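Handheld gripper notebook - Ahmadpour room
Entry for July, begun 9:40 a.m.
Kept by: Fatemeh Daneshvar
Applies to: handheld units used in pairs, Saronine task set

Purpose of this entry. The working rules for paired handheld collection were last revised before the second pair of units was released for general use. Several points have since been settled by word of mouth only. They are recorded below so that everyone who signs out a unit works from the same text. Where this entry and the older sheet in the Plultent folder disagree, this entry governs until the sheet is reissued.

1. Sign-out. Units are signed out as a pair under one name. The person who signs is responsible for both, including when a colleague holds one of them.

2. Marker condition. Each fiducial marker shall be inspected before the first episode of a block. A marker with a lifted corner, a scratch across the border or a fingerprint on the black area is to be replaced. Wiping with solvent is no longer permitted. The last set dulled badly and 200 episodes had to be reprocessed in Notura with the tracking threshold lowered, a practice I do not wish to repeat.

3. Facing. When two units are at the table, the marker on each should be kept turned toward the other for the opening of the episode. Operators should agree aloud who moves first.

4. Blinds. To remain closed for the whole block, morning and afternoon alike. A change in blind position ends the block and a new one is opened in the log.
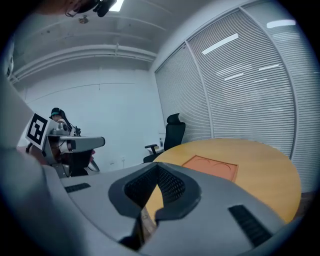
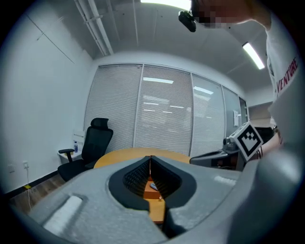

Both views: wooden-table position, blinds closed, second unit with its marker in view.

5. Table contents. Only items on the task card belong on the tabletop. Drinks are kept off the table. Personal phones are to be handed in at the desk or left in a bag - this applies to observers as well as operators.

6. Wrists and sleeves. Watches may be worn if the strap is snug. Long hair is to be tied back. Loose cuffs, bracelets and lanyards are not acceptable near the jaws. I have had one objection to the lanyard rule and have let it stand.

7. Cables. No cable may cross the operator's standing area. Any cable on a unit is to be checked by hand at the start of the block for strain at the connector.

8. Block length. A block closes at 100 episodes or when either operator asks to stop, whichever comes first. The request does not need a reason and none is to be entered in the log.

9. Faces. Footage in which a person can be recognized is masked before it leaves the local drive. The masking pass is run by whoever closed the block, and the result is spot-checked by a second person. Unmasked files are not to be copied for convenience, even between our own machines.

Status. The log stands at 879 accepted episodes under the earlier rules. I propose that these be kept in a separate directory and not merged with material gathered under this entry, at least until the calibration question is closed. The target for the new set is 600.

Open items:
- Wording for rule 3 when a left-handed operator takes the right-hand unit. Current text is silent.
- Whether a block that ends early under rule 8 needs a fresh calibration. My view is yes. Comments to be written in the margin and initialed.
- Replacement marker stock. Order not yet placed.
- The older sheet still carries the solvent instruction. To be struck through by hand on the wall copy today.

Closed 11:15 a.m. F.D.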